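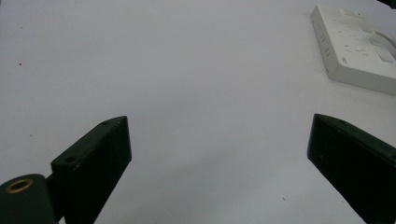 Zusten: The Collected Edition - FAQ

Same questions keep landing in the inbox so putting the answers in one place. Will add more when there's time.

What is Zusten?

A comic series. Science fiction, sort of, with a lot of boats. Written and drawn by Apostolos Politis, lettered by him too from issue 4 on. It ran as single issues from Nurnum, then the single issues went out of print, and now there's a book.

What's in the book?

All 11 issues, plus the short story "Dora" that only ran in the convention ashcan. Also the covers, a sketch section at the back, and the letters page from issue 6 (the one with the argument about the lighthouse). 529 pages total.

What's NOT in it?

The Tsakiris crossover. We don't own half of it. Asked, got a polite no. If that changes it'll be a separate thing, we won't make you buy the big book twice.

Also missing: the ads and the issue 2 poster. The poster file is gone. If you have a clean one, scan it flat at the highest setting you've got and write to us.

Hardcover or paperback?

Both. Hardcover is 700 copies, signed on a bookplate, not numbered. Paperback isn't limited, we'll keep printing it as long as shops order it. Same insides, same paper. The hardcover has a ribbon.

Do I need to have read the webcomic first?

No. Issue 1 starts over from the begining. A couple of side characters get a bigger hello than they've earned if you haven't met them, that's it.

Is this a continuation or a reprint?

Reprint. The story ends where issue 11 ended. Eight pages in the last chapter were redrawn and the coloring on issue 3 was fixed, the purple problem, you know if you know. Dialogue is the same apart from typos. We caught most of them.

Will there be a second series?

Apostolos has an outline. An outline isn't a schedule. When there's something to pre-order you'll see it on the front page.

When does it ship?

May. Hardcovers first, paperbacks right behind. Shop orders go out on the same truck as the mail orders so nobody gets it early by going one way or the other.

Can I get it from my local comic shop?

Yes and please do. Give them the title and the publisher name, Nurnum. If they say they can't find it, have them email us direct and we'll set them up. Minimum order for shops is three copies, mix and match ok.

Do you ship overseas?

Yes. Postage is ugly, the thing is heavy. Checkout shows the real cost before you pay. Customs is on you, we can't mark it as a gift, please stop asking.

My copy showed up with a dinged corner.

Send a photo of the book and a photo of the box. Hardcovers: we replace as long as we have spares. Paperbacks: replacement or partial refund, your pick. Small shelf wear on a paperback doesn't count, sorry.

Is there a digital version?

PDF and CBZ, both no DRM. Free with either print edition if you order from us. Shop buyers: email a picture of your receipt, we'll send the link. Usually same day. The PDF has the spreads joined up, the CBZ is single pages.

I bought the single issues. Discount?

If you subscribed to the full run there's a code in your account, under Orders. Good on either format, one use. Bought them one by one at a shop? No way for us to check that, so no code. The digital bundle goes cheap a couple times a year, watch for that.

What age is it for?

Teens and up. Some blood in issues 5 and 9, swearing all over the place. No nudity. One pretty upsetting scene with a dog (dog lives).

Is there going to be a TV show / movie / game?

Nothing signed. There was an option a while back, it ran out. Anything you read on a message board is from a message board.

Can I post pages online?

A page or two with credit is fine. Whole chapters, no. Reviewers can grab the press folder, there's a set of pages in there already cleared, no need to write and ask.

Can I send Apostolos fan art?

Yes! Email is best. He reads all of it, answers when he can, which while he's on a deadline means slowly. By sending it you're not giving us any rights and we won't print it without checking with you first.

Does he do commissions?

Closed right now. He opens a handful of slots after conventions and the newsletter gets told first. Head sketches and full figures only, no covers, no tattoos.

How do I change my address?

Log in, Orders, Edit. Works up until the label is printed. After that email us with your order number in the subject line, not in the mesage, the subject line.

My question isn't here.

Use the contact form. Mornings are better, it gets checked at 9 a.m. and then whenever.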